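Hat stand

A hat stand is a piece of household or shop equipment that holds one or more hats off a surface so that they keep their shape. The term covers tall floor models with several hooks as well as small countertop models that carry a single hat. The smaller kind is also called a hat rest or, in the trade, a millinery stand.

Construction

Most countertop stands have three parts: a base, an upright, and a top support. The base may be a solid disk or an open ring. Ring bases are lighter and use less metal, and they are usually braced by a crossbar that runs from one side of the ring to the other. The upright is fixed to the middle of the crossbar. Tops vary more than bases do. Common forms are a padded dome, a smaller ring, and a set of bent wire arms.

Wire and rod stands are generally painted or powder coated. Black and white are the usual shop colors, though yellow and gold finishes are also sold. Bare steel is avoided because rust marks cloth.
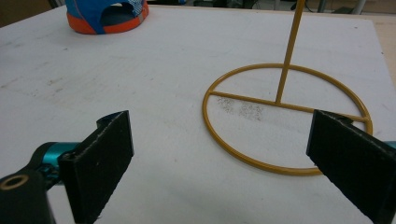 Naheed Zaidi has argued that baseball-style caps do not need a stand at all, and that a cap left crown down on a clean shelf will hold its form as well as one on a dome. Fadwa El Khatib disagreed, writing that sweatbands pick up dust when left facing up and that soft crowns sag over a season.

Use in shops

Retailers use single stands for window displays and counters, where a full rack would block the view. The Pladwood catalog listed a ring-base model as item 1239, sold in cartons to hat shops in Trernmont and nearby towns. Its upright measured 300 millimeters. A later version had a longer rod for wide-brimmed hats, which otherwise touched the counter.

Care

Painted stands are wiped with a damp cloth and dried before a hat is put back. Chips in the paint are touched up, as rough edges can snag a lining. Tabletops under ring bases scuff easily, and felt pads are sometimes glued to the underside.

See also: Coat rack, Hatbox, Wig stand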